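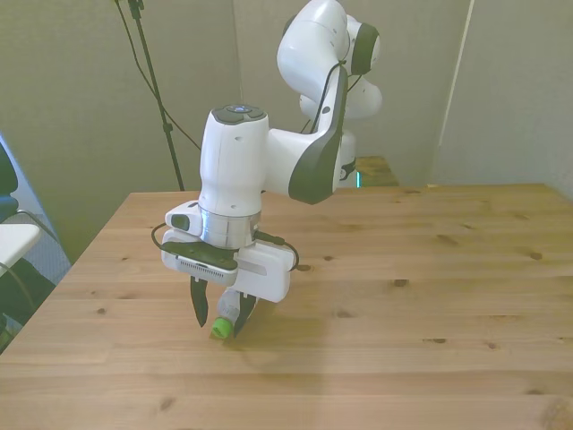
Bottle task, fixed view. The gripper holds the green-capped bottle over the pine table.

Progress report to the Femitz program office
January 9, 2026
Prepared by Nazmiye Ersoy, Pirnell

Work in this period went mainly into collecting demonstrations for the handling model. The agreed target is 2000 accepted episodes by the end of the grant. We are behind the original plan by 26 episodes and expect to make that up in February.

Each episode is one attempt at one object, driven by an operator from start to finish. We save the fixed views, the wrist view, the joint positions and the gripper opening. The operator then marks the episode as accepted, failed or unusable. Failed episodes are kept in their own folder and do not count toward the target. Unusable ones are deleted at the end of each shift – mostly dropped video or a wrong task label.

Objects currently in use are bottles and beverage cans. The wrist view is the weaker of the two kinds of video. Close to the table it shows little but wood grain, and focus is soft at that distance. We have left the lens as it is so that old and new episodes match, and will compare training with and without the wrist view before changing anything. 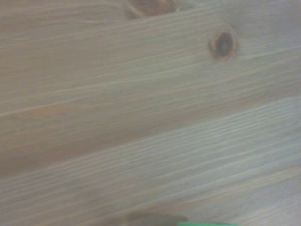 Will the knots and grain in the table affect what the model learns?
They may. All episodes so far use the same kind of surface, and a model trained on them could come to depend on it. We plan to collect a smaller set on plain gray and patterned mats and hold it back for testing.

Operator time was the main cost. A new operator needs 5 practice sessions before their episodes go into the set. Two operators finished practice during this period and one is still in training. The written instructions were revised after we found that operators were closing the gripper at different heights on the same object. Skovach, who supplied the labeling software, sent an update that fixes the lost timestamps. We went back through the affected episodes and recovered 18 of them.

Cans are slower to collect than bottles. A light can tips if a finger touches the rim on the way down, and the operator has to stand it up and start over. We now ask for a slower approach over the last part of the move.

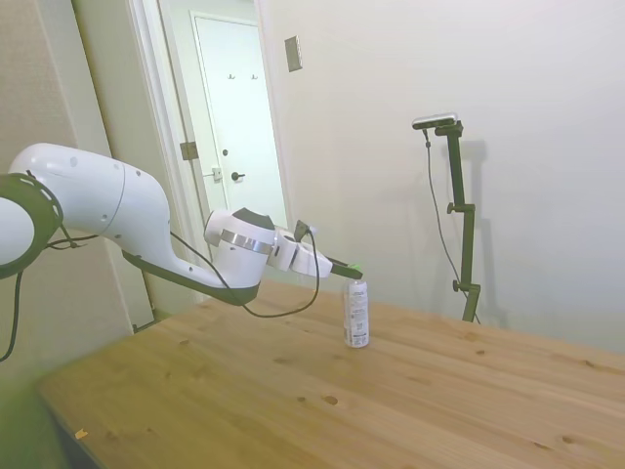

Dow asked after reading the draft whether the slower approach would teach the model to be slow everywhere, and wanted the speed change noted in the episode records. We have added a field for it.

Next period: finish the can episodes, start the mat set, and run the first training comparison. No change to the budget is requested. The spare finger pads are on order and will be charged to the existing parts line.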